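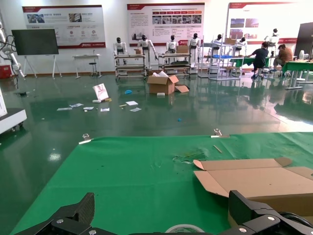 So-yul Do
September 7, 2026

Right, I need opinions on folding boxes, as I've got 133 orders of candles and soap to send out and my back is already complaining. I've always folded mine on the bare worktop, but I've started thinking a cloth or a mat would be kinder to the card. The one in the photo is more or less the setup I'm after – big green mat over the table, a couple of metal clamps along the far edge so it stays put, and plenty of room to lay a box out with its flaps open. So my questions are, does a mat really help, and do you clamp it or tape it? I'm using the Vindby small mailers if that matters (the flat ones you fold yourself, no glue).

moss_and_string
Clamp it! I taped mine for years and ended up with sticky stripes all over a perfectly nice table. Clips come off in two seconds when you want to shake the bits out, and you do get bits, loads of them.

Parcelpete
Going to disagree with the whole idea, sorry. Cloth moves. Even clamped at the back it ruckles up when you lean on a crease, and then your fold goes wonky. Bare table, bone folder, done. I did 1,008 boxes for the Bavavard fair that way last March and spoiled hardly any.

So-yul Do
That's a lot of boxes Pete, I'm impressed and slightly frightened! But my worktop is rough pine and it scuffs the outside of the card something awful, so bare table is no good to me. What I can't work out is which way up to start. I lay the blank flat, tabs pointing away from me, and do the side panel first, then I run out of hands. 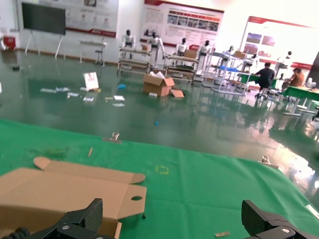 It's the rounded tabs that get me, they want to spring back before I've tucked the next bit in. Do you crease everything first and then build it, or go one side at a time?

moss_and_string
Crease everything first, every time. Go round all the lines, fold right over, press, let go. Then it nearly stands up by itself.

tilly.b
Depends on the board for me. Thin stuff, yes, crease the lot. Thick corrugated I do a side at a time or it goes floppy at the corners. And a yellow square marked on the cloth is a nice trick if you always want the box in the same spot, I did mine in chalk and it lasted ages.

Parcelpete
A mark on the table works just as well ;)

tilly.b
Yes Pete, we know you like your table.

moss_and_string
One more thing – sort out where the finished ones go before you start. Mine always pile up on the floor with the scraps and then I'm wading. I keep one big open box just for offcuts now.

So-yul Do
Ooh, good point, my floor is a disgrace by box 20. Ok, I'm going to try a mat with clips and crease the first lot all the way round. Does anyone know if the Velum cutting mats come in anything bigger than desk size? Otherwise I'll get oilcloth off the roll.

tilly.b
Oilcloth, and get the kind with the soft backing. Much cheaper too.

Last updated: September, 2,541 views
Contact the moderators | © Bouvier Makers Forum | Back to top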